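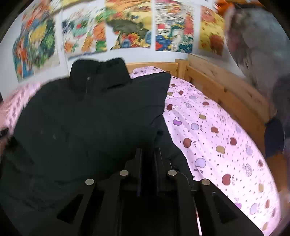 黑色羽绒服摊床上,收纳季正式开始

1/
换季整理随手写一串,想到哪写到哪,不成体系。去年也想写,写了两条就睡着了。今年争取写完。

2/
先说背景:南方,老房子,一楼半(就是底下还有半层车库那种),梅雨一来墙都出汗。北方的朋友可以划走了,你们那套在我这儿不管用,我试过,代价是一件羊毛大衣。

3/
那件大衣的事讲一下。十一月买的,穿了一冬天,春天直接套上干洗店的塑料袋挂进柜子。秋天拿出来,领子内侧一层灰绿色的毛。味道像地下室里的旧书。送去洗了两回,味还在,最后捐都不好意思捐。

4/
所以第一条:干洗店的塑料袋,回家就扯掉。扯掉扯掉扯掉。那个袋子是给你拎回家路上用的,里头闷着潮气,挂半年等于养蘑菇。

5/
挂的话用无纺布罩,旧床单剪个洞也行。我有三个罩子是旧被套改的,丑,好用。

6/
羽绒服。评论区每年都吵要不要压缩袋,我的立场:长期不要。抽瘪了放半年,绒是能拍回来一部份,但肩膀和袖子那两块老是塌的。搬家抽一下可以,到了地方马上放出来。

7/
空间不够怎么办,松松地卷,塞枕套里,枕套扎口,放柜子最上层,上面别压东西。别压!我妈每次来都往上面摞一床棉被,说“浪费地方”。

8/
洗羽绒服:看水洗标,能水洗的就水洗。中性洗涤剂,拉链拉好,翻面。领口袖口先拿软刷子蘸着刷一遍,化妆的人领口尤其要刷,粉底这玩意放过一个夏天就洗不掉了。

9/
晾的时候平铺,别一上来就挂,湿绒全坠到下摆。半干了再上衣架,边晾边拍。里面摸着还有疙瘩就是没干透,别收。宁可多晾两天。

10/
有人问烘干机。我家没有,楼下自助洗衣房有,低温,丢几个干净网球进去,一轮不够就两轮。网球是新的啊,别拿狗那个。

11/
说到除湿。今年换了台 Nunero 的除湿机,56 分贝,说明书上写的,卧室开着睡觉我是不行,白天出门开。之前那台小的基本就是个摆设,水箱一天接个杯底。

12/
水箱倒出来的水别浇花(有人说可以有人说不行,我浇死过一盆薄荷,可能是我的问题),拖地冲厕所没毛病。

13/
柜子里面的除湿盒我也放,但是放之前看一眼有没有地方能放平。去年有一盒倒了,那个液体流到皮带上,皮带硬得跟咸鱼一样。现在全换成挂的那种,挂衣架中间。

14/
樟脑丸:买的时候看成分,认准天然樟脑,别图便宜。我买的 Chala 家樟木条,味淡,一年拿砂纸磨一下又有味了。别直接贴着浅色衣服放,会留印子,隔层纸。

15/
毛衣。全部叠放不挂,挂了肩上两个包。收之前一定洗!看着干净也洗!虫子吃的就是你没洗的那块,汗啊菜汤啊。我所有的虫洞都在胸口,可见吃饭什么样。

16/
羊绒那种舍不得老洗的,先放密封袋丢冷冻室几天再收。冰箱里打开一看全是毛衣,饺子没地方放,忍忍。

17/
收纳箱:我踩过的坑是买太大。100 升那种,装满了根本搬不动,放地上就再也没挪过,底下潮了都不知道。后来全换小的,一只手能拖出来为准。Takuvex 那款带轮子的还行,盖子扣得有点紧,指甲小心。

18/
箱子别直接落地,垫两根木条或者旧砖头,让底下走点风。靠外墙那面也空一掌宽。这条比买什么神器都管用。真的。

19/
贴标签。别写“冬装”,等于没写。写“厚毛衣 黑灰 / 围巾 / 秋裤”,十一月突然降温那天早上你会感谢自己。写在侧面,别写盖子上,摞起来看不见。(写盖子上的就是我)

20/
手机里再存一份,备忘录一行一个箱子。我拍过照,拍完从来没翻过,还是文字好搜。

21/
鞋。雪地靴、棉鞋,鞋垫抽出来单独晒,鞋里塞报纸,塞一天换一次,换到纸拿出来是干的。皮靴擦完油晾一晚上再进盒子,刚擦完就盖盖子会闷出白点。

22/
靴筒拿旧杂志卷一卷撑着。以前买过撑子,Noston 的,质量没话说,就是我靴筒细塞不进去,现在撑着我家两把雨伞。

23/
帽子围巾手套这些零碎,一个布袋装完。手套配好对再放,拿晾衣夹夹住。我现在手头有 15 只单的左手手套,右手去哪了,谁知道。

24/
电热毯别折死了,顺着线松松卷。收之前检查一下插头和线,外皮硬了裂了就别留着过年。电热毯这个不省。

25/
取暖器擦灰再收!积一层灰明年一开,满屋糊味,邻居都来敲门。油汀那种用旧袜子套手上一片一片抹,快。

26/
棉被。挑连续晴天,早上十点以后拿出去,下午三四点前收回来,晚了就返潮。收回来别马上装,在屋里摊一会儿散散热气,不然热气闷在袋子里又是水。

27/
羽绒被不暴晒,阴凉通风就行。蚕丝被也是。别拍,别拿棍子打,楼上阿姨打被子那个劲我听着都心疼。

28/
断舍离环节。我的标准就一个:这个冬天一次没穿的,先单独放一个箱子,写上日期,明年冬天还没开就送走。直接扔我下不去手,放一年就下得去了。

29/
今年那箱的标签:2025年5月17日。里面一件墨绿呢子大衣,一条从来没暖和过的“加绒”裤,两件同学聚会买的毛衣。

30/
捐衣服:先洗干净,扣子缺的补上。小区那个回收箱我问过物业,物业也说不清是谁家的,后来改送街道那边的点,有人登记。

31/
回复几个问的:
衣柜里有霉味怎么去——先清空,全部搬出来。酒精喷一遍擦干(关火关电,开窗),柜门敞两天,再开除湿机对着吹。别一上来喷香,香味加霉味更可怕。

32/
木头衣柜背板已经长毛的,擦完看看墙。我家那次是墙渗水,擦了三回又长,最后把柜子挪开重新做的防水。花了一笔钱,不想提。

33/
租房的:别动墙,拍照发房东,柜子拉出来点,先保衣服。贵的几件拿密封箱装,里面放干燥剂,干燥剂变色了就换。

34/
什么时候收合适?我的经验是别太早,五一前收完的年年都要重新翻出来一件。留一件薄外套一床薄被在外面,别的可以动手了。入梅之前搞完就行,入梅之后就别开箱,开一次潮一次。

35/
顺序也说下:先洗要晾最久的(羽绒、大棉服),趁它们晾着弄毛衣,最后擦柜子。我以前反着来,柜子擦得干干净净,衣服湿哒哒没处放,在客厅住了一个礼拜。

36/
对了口袋!每个口袋都掏!纸巾进洗衣机的后果大家都懂。今年掏出来:两个口罩,一张过期的奶茶券,一把不知道开哪的钥匙,一颗糖(化了)。

37/
钥匙试了家里所有的锁,都不是。先放抽屉吧。

38/
黑衣服沾毛:粘毛滚筒顺着一个方向滚,别来回。羽绒服轻点粘,胶太厉害的会把面料带起毛。湿的橡胶手套撸一遍也行,撸下来一坨一坨的,解压。

39/
还有绗线漏绒的,看见羽毛尖冒出来别往外拔,越拔洞越大,从里面捏住往回拽,再搓搓针眼。拔过的来举手🙋

40/
写到这水开了,面还没下。夏天凉席怎么擦下回再说,问竹席的那位我记着呢,先别拿开水烫,等我。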